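Looking After Bare Pine Racks, Trays and Small Shelves

I have a soft spot for plain pine. It's cheap, it's light enough to carry up two flights of stairs without stopping, and it goes with whatever else you own. Ours is a small house in Surnville with more little racks and trays in it than any sensible family needs, and over the years I have spilled things on every one of them. So these are the ways I keep them looking decent, written down because my sister-in-law keeps asking and I keep forgetting what I told her last time.

Dusting first, always

Please don't go straight in with a wet cloth! Dust plus water makes a gray paste that settles into the grain, and then you're scrubbing. I use an old soft paintbrush, the two-inch kind, and work from the top down. Get it into the corners where the uprights meet the slats. A dry sock over your hand does very nicely for the flat parts (we have a whole drawer of single socks, as I imagine you do too).

Washing

When dusting isn't enough, put a small squirt of dish soap in a bowl of lukewarm water, wring your cloth out until it won't drip, and wipe along the grain. Follow with a second cloth that's only damp, then a dry one. Stand the piece on its edge so air can get at both sides. I once left a tray flat on the draining board overnight and it cupped like a potato chip, and it has rocked ever since.

Keep it away from the radiator while it dries. A shady porch in summer is perfect, and in December I use the top of the stairs. 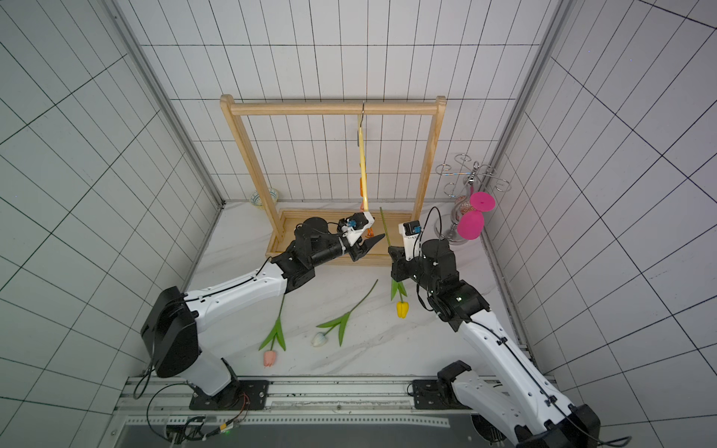 How often should bare pine be oiled?

Twice a year is plenty for a rack or shelf that only holds light things, and a tray that gets handled every day can have an extra coat whenever it starts to look chalky.

Oiling without the stickiness

I buy the Kindell clear oil from the hardware store over in Pelomau, though any plain furniture oil will do as long as the label says it's fine for bare softwood. Put a little on a rag, rub it in, and then – this is the part my husband skips – wait 5 minutes and wipe off everything that's still sitting on top. It should feel almost dry to your hand. If it stays tacky the next day, you used too much, and a good hard rub with a clean rag will usually bring it round.

Spread your used rags out flat on something outdoors until they're completely stiff, and only then throw them away. Oily rags bundled up in a bin can heat up all by themselves and catch fire, so do be careful about that one.

Rings, scuffs and sticky labels

White rings on oiled pine often fade with a dab of oil and patience. Dark rings are more stubborn. I sand those with a fine paper, going with the grain and well past the edge of the mark so you don't end up with a pale dish in the middle, and oil again afterward.

For dents, lay a damp cloth over the spot and touch it with a warm iron for a few seconds. The wood swells back up, most of the way at least. It feels like a magic trick and I have been known to call people in from the yard to watch.

Sticky labels come off with cooking oil left on for a while and then a plastic scraper. I use an expired library card. Wash the greasy patch afterward with your soapy cloth or dust will cling to it forever.

Wobbles and loose screws

Pine is soft, and screws work loose in it sooner or later. Try a quarter turn by hand before you do anything else, and stop as soon as it feels snug. If the screw just spins, take it out, push a couple of wooden toothpicks dipped in wood glue into the hole, snap them off level, and let the glue set overnight before you put the screw back. My big Kocsis rack in the hallway has had this done to nearly every joint and it still holds all of the winter boots. 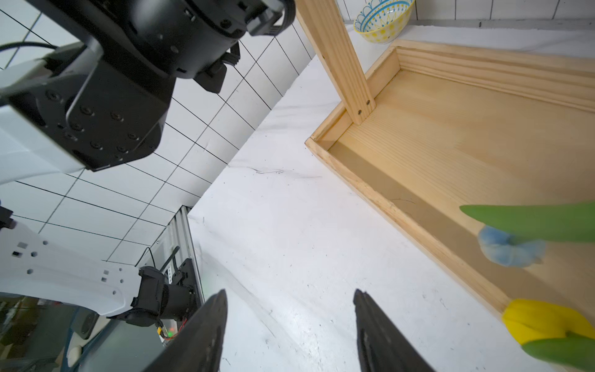 Pine tray with a raised rim and an artificial tulip.

Felt pads are worth having too, the little stick-on ones. I paid 86 cents for a sheet at a yard sale and I'm still using it. Put them under anything that stands on a countertop or a painted shelf, and check them when you oil, as they do creep sideways and pick up grit.

Next time I'll write up what I do with wicker, which is a whole other kettle of fish and involves the garden hose.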